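Chapter 7
Planning When the Model Is Wrong

7.1 Where the earlier planners stop
7.2 Tasks as graphs of short skills
7.3 Checking a step before leaving it
7.4 Retry, back up, or ask
7.5 Two arms and one clock
7.6 Exercises and further reading

The planners in Chapters 5 and 6 started from a full description of the world. Every object had a shape and a pose, and the planner searched for a path that moved the arm from one configuration to another without touching anything it should not touch. For a box on a shelf this works well. You measure the box once, and the measurement is still good when the gripper arrives.

Cloth does not cooperate with that approach. A shirt in a heap has no single pose. Part of it is hidden under itself, and the part you can see changes shape as soon as a finger pushes on it. A hanger is rigid enough to model, but once it lies in a pile of clothes the camera may see only a short piece of wire. A planner that insists on a full description before it moves will never move.

This chapter is about software that starts anyway. It plans a short distance ahead, acts, looks again, and compares what it sees with what it expected. The running example is a clothes-handling task on a two-arm table cell. The controller is called Redo, written by Pacita Samonte as a teaching version of a larger system used at the Domberg lab. You will read most of its source before the chapter is over.

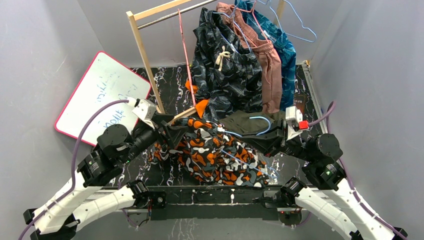

Redo divides a job into skills. A skill is a small program with three parts: a condition that must hold before it starts, a motion, and a test that runs when the motion ends. "Grasp" is a skill. So are "lift," "slide hanger into collar," and "place on rod." Each skill can be written and tested separately. The planner does not need to know how a skill works inside. It needs the condition and the test.

The test is where most of the work goes. In an early version, the grasp skill reported success whenever the gripper closed and the motor current rose. That is a reasonable test for a box. With clothes it passes when the fingers have closed on the wrong layer, on two garments together, or on a hanger under the fabric. The planner then builds the next five steps on a false report, and the failure shows up far from its cause. Section 7.3 replaces this test with one that combines current, finger gap, and a camera check after a small lift.

We will use a log from Domberg throughout the chapter. It holds 2872 skill calls, of which 561 ended in a failed test. Read the failures first. Many of them are plain misses and can be fixed by calling the same skill again. Others leave the table in a state that no skill in the library accepts as a starting condition. Telling these cases apart is the subject of Section 7.4, and the code that does it is shorter than you might expect.

The second theme is time. The cell has 2 arms, and each one runs its own control loop. If the left arm lifts a sleeve while the right arm is still planning from an older image, the right arm will reach for a place where the cloth used to be. Redo handles this with a shared scene record. Every entry carries a time stamp, and a skill may refuse to start if the entry it depends on is too old. Section 7.5 shows how to choose the age limit and what happens when it is set too low: both arms wait for fresh images and the job stalls.

Before you go on, you should be comfortable with coordinate frames (Chapter 2), joint-space trajectories (Chapter 5), and the segmentation output described in Section 4.6. You do not need a physical robot. The exercises run against recorded logs and a simple cloth simulator named Kilden, and Exercise 2 asks you to break the simulator on purpose.

7.1 Where the earlier planners stop

Recall the planning problem as stated in Section 5.2. We are given a start configuration, a goal configuration, and a set of obstacles. Suppose now that one obstacle is a garment, and that touching it is the goal.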